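Nokden公共工坊服务部 共用桌面物品收纳提示（1/6）
自十月起，工坊二层长桌的个人小件物品统一以带盖小盒存放。现将有关要求分条发布，请各位使用者知悉。

（2/6）
小盒由服务台发放，每人限领一只，借期与工位使用期一致。领取时请报工位号，并在盒底贴写有姓名的标签。2014年以前发放的旧式布袋不再续借，可于办理退还时一并更换。

（3/6）
盒内宜放笔、橡皮、短尺、回形针等日常文具。刀片、胶水及含液体的物品请交204室保管。盒盖应能自然合拢，不得以胶带或橡皮筋强行固定。

（4/6）
使用时请将小盒平放于桌面，盒盖向后翻开，不要竖立或叠放。白色塑料盒在浅色木桌上较易沾染铅笔灰，可用微湿软布擦拭，勿用酒精。

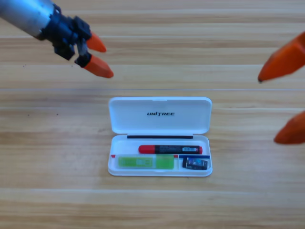
Carmela Pagano留言询问，盒子能否整夜留在桌上，她的绘图笔较多，每天收回柜中再取出颇费时间，况且上一季度并无此项限制。

（5/6）
答复如下：闭馆前仍须将小盒放回柜内。清洁人员每晚擦拭桌面，遗留物品会一并移至服务台，次日凭姓名标签领取。绘图笔较多者可申请加长盒，尺寸为20厘米，现有库存约4只，按申请先后发放。申请表请交Ettore Fiore，或投入204室门外信箱。

（6/6）
清洁桌面时，请沿木纹方向擦拭，接缝处的碎屑用软毛刷清出，不要用硬物刮除。桌面如有墨点或划痕，请告知Angus Imrie登记，勿自行打磨。

补充：标签纸可在服务台免费领取。笔迹已模糊的标签请及时更换，无法辨认姓名的小盒按无主物品保管至当月月底。归还时请清空盒内物品，并取下旧标签。柜门钥匙仍按原办法借用，当日闭馆前交回。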